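A Tuesday with the river groups: notes from the Hollier open day

The Hollier building used to be a grain office. Since last winter it has housed four small environmental groups, a shared meeting room and a legal help desk that is open two mornings a week. In November they opened the doors to anyone who wanted to see how the place runs. I went for the whole day.

Hường Khương met visitors at the entrance and took us up in groups of eight. The first stop was Mocanu, which tests water below the old tannery. Its members collect samples every other week and send them to a lab in the next county. The results go up on the wall by the stairs before they go online, so people without a computer can read them. The newest sheet was from the week before.

The tannery's owner has asked the district to make Mocanu register as a lobbying body. That would mean an annual audit and a fee of 2180, more than the group spends on lab tests in a year. Sơn Nghiêm took us through the paperwork. The first letter gave them 50 days to answer. They answered in 30 – and then received a second letter asking for the same documents again. 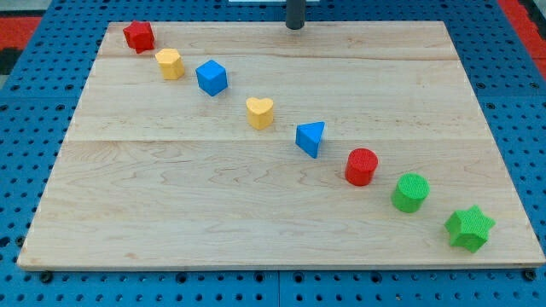 Bình Tô wanted to know why they didn't just register and get on with the testing. Plenty of groups had done it, he said, and the district had left them alone afterward. Sơn replied that two of those groups had since dropped their sampling work, as the audit took up all their time. Bình said that was a fair point but he would still like to see the numbers. He was told to leave an email address at the desk.

The second stop was Detetti, a much smaller outfit that deals with public access to the river bank. Most of its work is writing to the land office and waiting. They showed us a map with every blocked path marked in pencil. Three have been reopened this year. A fourth was reopened and then fenced again in the same month, and that one is now with the legal desk.

Lunch was soup and bread on the ground floor. The talk at my table was mostly about parking, which is bad, and about whether the district would send anyone to the afternoon session. It did not.

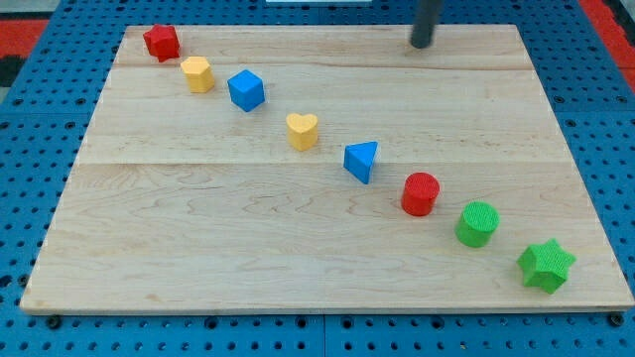 The afternoon session

Cúc Mạch spoke for forty minutes on records requests. Her advice was practical: ask for one document at a time, give its date, and keep the envelope the reply comes in. Hòa Trình followed with a short account of the Brosix landfill case, where a request for a single inspection report took 14 months and a court hearing.

The help desk takes walk-ins from nine until noon. Bring copies, since the machine upstairs is out of order until the new part arrives.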